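Interim progress report, grocery handling work
Prepared for Dean Garside, Pleser Fund
12/01/2025

Dear Dean,

Thank you for your patience with this one, and for the kind note you sent after our last call. You asked whether a machine could do a produce clerk's chores yet. The short answer is still no, but we're a good deal closer than we were in May, and I wanted to tell you where the time has gone.

Most of it has gone to vegetables! Cirillo, the small grocer that lets us test our routines against real shop habits, told us early on that boxed goods were the easy part of the day and the produce crates were the hard one. Zoia Hnatiuk has rebuilt our practice tasks with that in mind, so the hand now works on napa cabbage and green onions packed together in one shallow crate.

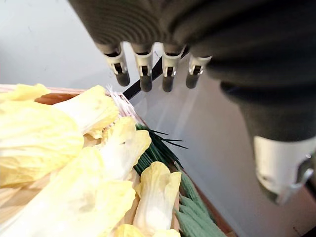
Over the last round we ran 200 picks. The hand lifted and placed a single item cleanly in 38 of the first hundred, and the second hundred went better by 20. Cabbages account for most of the gain. Bunched onions lying side by side are still our weak spot, as the fingers tend to take hold of both bunches or neither, and Zoia thinks the approach angle matters more than the grip (I was skeptical, but her logs are winning me over).

Speed is another matter. A clerk at Cirillo would have the crate emptied while we were on our second cabbage, and I don't want to dress that up for you.

For the next 4 months we'd like to stay with mixed crates and leave the shelf-stocking work at Stidau until the spring. The budget is unchanged, apart from the replacement fingertip pads I mentioned on the phone.

With warm thanks from all of us at Primus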